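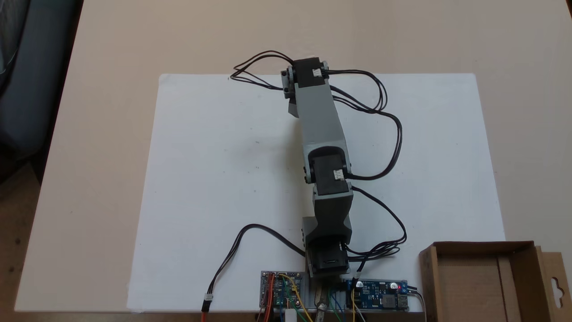 Whiteley Robotics Workshop began as an evening class for grown-ups who had always wanted to build a machine and had never found anyone patient enough to show them how. We teach small-arm robotics from our two rooms in Nostberg, and we have stayed small on purpose, so that every person who signs up gets a bench and as much of our time as they care to use. Our students print their own links, wire their own joints, and lay the whole arm flat on a big sheet of white foam board before it is ever asked to lift anything. We are very fond of that foam board! A black cable shows up against it right away, and so does a long loop of wire with nothing holding it down, and loops of wire are the reason this page is longer than it used to be.

## What happened with the Redel arm

People who find us through a friend have often heard some version of this story already, so we would like to tell it properly. In September, on 9/2/23, we held a Saturday open house, and one of our teaching arms (we call that design the Redel) was running a slow wave, up and over and back again, for the families coming through the door. It had been doing this happily all morning. A little after lunch the slack in the middle joint's cable worked its way around the lower link, pulled tight, and drew the plug most of the way out of the motor. The joint went limp, then caught, then went limp again, and on one of those catches the arm swung out past the edge of its table and rapped a visitor across the knuckles.

Our visitor was very kind about it and went home with a bandage and a slice of cake, but we were not proud of ourselves. There was no barrier in front of the table. The power switch was behind the arm, so the teacher on duty had to reach past a moving machine to shut it off. And when we sat down that evening with the logbook, we found that the same joint had dropped out twice the week before, and each time one of us had simply pushed the plug back in and carried on with the lesson.

## What we do differently now

We closed the workshop for nine days, which felt like an awfully long time, and went over every arm on the shelves. We wrote a test routine named Broltia, after the street where we rented our first room, and every arm now has to get through 3,000 full cycles of it before it may run in front of guests. The first Redel we put through stopped at cycle 1,014 with a cracked horn screw, a fault we hadn't known to look for, and we were oddly pleased to have caught it at the bench.

The rest of our changes are plain ones, and you will meet them in your first class:

- Cables are tied at each link before an arm runs on its own. Loose wiring is fine while you are laying things out and testing one joint at a time.
- The power switch sits at the front corner of the table, where you can reach it without leaning over anything.
- Guests stand behind a rail, and the rail is farther away than the arm can reach.
- A plug that comes out goes in the logbook, every time, and the arm stays off until a teacher has signed the entry.

Students sometimes worry that they will be scolded for writing down a fault. Please don't! Some of our best evenings have started with somebody's page of dropouts and scribbled question marks, and we have been known to put the kettle on and let a class run late for a good one.

## Come and see us

Beginners are welcome in every term, and you don't need to know anything about motors or code. We lend out tools, we keep spare printed parts in a great many cardboard boxes, and we will happily look over an arm you have built at home if you bring it along. The Redel from the open house still lives here, too, with a new cable and a new middle joint, and you are welcome to ask for it by name and read its logbook from the first page.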